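3. Materiales y método

3.1. Diseño del estudio

El trabajo de campo se realizó en Cidville durante el mes de marzo, con una muestra de 1156 hogares que habían comprado flor cortada al menos una vez en los doce meses anteriores. La muestra se extrajo del registro de clientes de Plarnus y se estratificó por tamaño del hogar y tipo de establecimiento habitual (floristería, supermercado, puesto de mercado). Se descartaron los cuestionarios con menos del 85 % de los ítems contestados, criterio ya aplicado en la fase piloto. La tasa de respuesta en el estrato de puesto de mercado fue inferior a la de los otros dos, por lo que las estimaciones de la sección 4 se presentan ponderadas.

La variable dependiente principal es la duración percibida del ramo, entendida como el número de días transcurridos entre la compra y el momento en que el hogar decide retirarlo. Esta definición difiere de la vida en florero en sentido estricto – la que se determina en cámara climática a partir de síntomas de senescencia – y ambas magnitudes no son intercambiables. Un tallo puede retirarse por motivos ajenos a su estado fisiológico, como el enturbiamiento del agua, la caída de polen sobre el mantel o la llegada de un ramo nuevo.

3.2. Recipientes y preparación de los tallos

Los recipientes domésticos se clasificaron según la relación entre el diámetro del cuello y el diámetro máximo del cuerpo. Los de cuello estrecho reducen la superficie de evaporación y mantienen erguidos los tallos aislados, pero dificultan la limpieza interior y el recorte frecuente de la base. En los recipientes opacos, además, el nivel del agua solo puede comprobarse desde la boca, circunstancia que los hogares mencionaron con frecuencia en las respuestas abiertas. La Figura 2 ilustra el tipo cerámico de cuerpo bulboso y cuello estrecho, que en adelante se denomina tipo B.

En los ensayos complementarios se empleó agua de red reposada a 21 °C. Cada florero recibió 1000 ml cuando su capacidad lo permitía; en los restantes se llenó hasta el arranque del cuello y se anotó el volumen. Los tallos se recortaron en bisel con cuchilla limpia y se eliminaron las hojas situadas por debajo del nivel del agua. La mitad de los floreros recibió el conservante comercial Grultik en la dosis indicada por el fabricante y la otra mitad, agua sin aditivos.
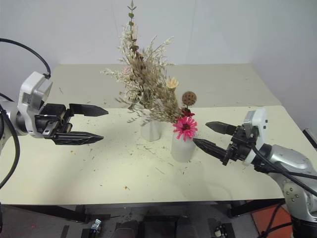
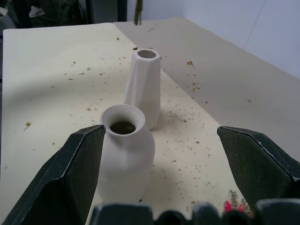
Figura 2. Arriba, flor rosa y florero sobre la mesa. Abajo, florero cerámico blanco mate de tipo B, con cuello estrecho y labio circular acampanado.

3.3. Cuestionario

El instrumento constaba de tres bloques: hábitos de compra, cuidado del ramo y motivo de retirada. El segundo bloque preguntaba por la frecuencia de cambio del agua, el uso de conservante y la ubicación del florero respecto a ventanas y fuentes de calor. Los ítems de frecuencia se formularon con referencia al último ramo comprado, a fin de limitar el sesgo de memoria. La codificación de las respuestas abiertas se efectuó por duplicado con la plantilla Owino, y las discrepancias se resolvieron por consenso antes del análisis.

3.4. Análisis estadístico

La duración percibida se modelizó mediante regresión de Cox, con el tipo de recipiente, el uso de conservante y la frecuencia de cambio del agua como covariables. Los ramos todavía en uso al cierre del periodo se trataron como observaciones censuradas por la derecha. El supuesto de riesgos proporcionales se contrastó con los residuos de Schoenfeld; la frecuencia de cambio del agua no lo cumplía y se introdujo como covariable estratificada.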